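Write the Reset Down

I have become a real bore about reset sheets. Ask me about grippers, policies or motors and I will be polite and brief. Ask me how a small lab puts its test setup back between trials and you had better have a chair, because I think this is where the most exciting cheap progress in household robotics is waiting, and it costs a page of paper!

What converted me was reading 200 trial logs from two groups that both reported on "opening a cupboard door." The first group, working on a project called Tavar, had written down how far open the door could be at the start and still count as closed. The second, Clevell, had not. Both had done careful work and both sets of numbers were probably fair. But I could not put them side by side, and neither could the people who had collected them. When I wrote to ask, the Clevell people were generous and frank, and told me that their three operators had each been closing the door "the normal way." Three normal ways, as we worked out over a long call.

So I would like us to agree on a few habits. They don't need a standards body, at least not yet. They need a shared template and some stubbornness.

First, say what the start state is in terms a stranger could set up. "Door closed" is a hope. "Door flush with the panel beside it, checked with a fingertip" is a start state. The same goes for anything that moves in the course of a task: which way a handle points, whether a lid is on, which burner the pan sits on. If the position is meant to vary, say how much, and say who or what picks the variation.

Second, say what counts as done before anyone presses go. I would love to see partial results reported as well. A door that is partway open is a fact worth having, and a plain pass or fail throws it away. Yu-ting Yen, who drafted the scoring page that Tavar ended up using, gives the door task a score for contact, a score for first movement and a score for reaching the agreed angle. It takes a few seconds longer per trial and it tells you so much more about where things go wrong.

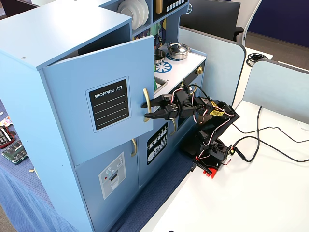
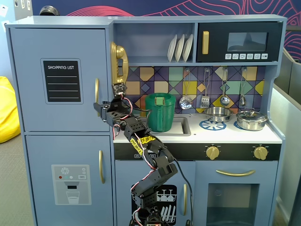
A toy kitchen with gold handles on its doors, and plenty on and around the counter for a start state to cover.

Filed under: Good Practice

Third, and here I get letters, write down everything in reach, including the things your task ignores. A pitcher in the sink may have nothing to do with opening a door until an elbow swings past it. Cables count. So does the table the arm is clamped to, and whether it has been nudged. The Humphreys checklist, which a good many small labs have copied from one another, has a line for "objects present" and most people leave it blank or write "usual." Please stop writing "usual"! I have read more than 400 of those sheets by now and I still don't know what it means.

The objection I hear most is that all this slows people down. It does, for the first week. Skililwood, a two-room shop that builds furniture-scale test pieces, timed their operators before and after they brought in a written reset. The early sessions dragged. By the end of November the pace was back where it had started, and they were throwing away far fewer trials, so they came out ahead on usable data. I admit that one small shop doesn't prove the case, and I'd be delighted if somebody bigger repeated it.

A better objection is that real kitchens are messy and a tidy protocol trains us all for a kitchen that doesn't exist. I have a lot of sympathy here. But a written reset can ask for mess. You can specify ten untidy layouts, photograph each one, and draw from them at random. What you get is mess that another lab can borrow, and I think that is a wonderful thing to be able to hand across a table.

Toy kitchens, by the way, are great for this. They are light, they come with doors and handles and pots at a friendly scale, and another team has a fair chance of buying the same one. Write the model down when you do. Keep the instruction leaflet too, as the next lab will want to know which holes the handles went into.

My own template is two pages long and I am trying to get it down to one. If you have a reset sheet you're fond of, send it to me, coffee stains and all.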